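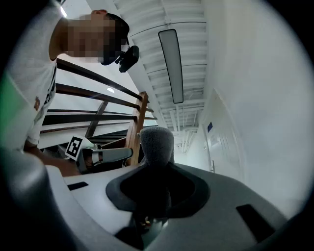 4.2 Coding of Screen Prominence

Credit order is a weak guide to who leads a biographical film. In 10 of the sports biographies in the sample, the athlete is billed first but shares most dialogue scenes with a coach, an owner or a parent. Vlček and Wattanapong treated this as a question of screen time alone. We kept their timing procedure and added three shot-level variables: camera height, share of the screen taken up by the figure, and whether the figure's face can be read.

The unit of analysis was the shot. A total of 142 scenes were selected, each containing the athlete and at least one mentor figure, and these were divided into over 3000 shots. Montages built from newsreel footage were left out. Game footage was kept only where both figures could be identified by costume or number. Where a shot contained a camera move, the coder recorded the position held longest. Reaction shots of less than one second were merged with the shot before them.

Kadlec and Nava coded the shots independently, working from the same written guide. A subset of 1080 shots was coded by both, and disagreements were settled by Vondráček, who had not seen either set of codes. Most disagreements concerned camera height. The guide first defined a low angle by the position of the horizon, but many locker room and dugout shots show no horizon. The definition was changed to refer to the figure: a shot is low if the underside of the chin or the forward lean of the upper body is seen from beneath.

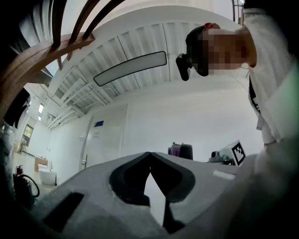

Height and share were coded separately, although the two are often linked in the mentor scenes. A mentor who bends toward a seated player is usually filmed from the player's level, and the body then takes up a large part of the shot whether or not the face does. Under the revised definition, Figure 2 is a low angle: the person leans in from the upper right and is viewed from below, and the white shirt fills most of the right edge. Face readability is coded as zero there, as the face is pixelated. Share is still coded, and clothing counts toward it.

Prominence scores were computed per scene as the mean of the standardized variables, weighted by shot length. Scores for athlete and mentor were then subtracted, so that a positive value indicates athlete dominance. Scenes in which a third figure scored higher than both were flagged and are reported separately in Section 5.1.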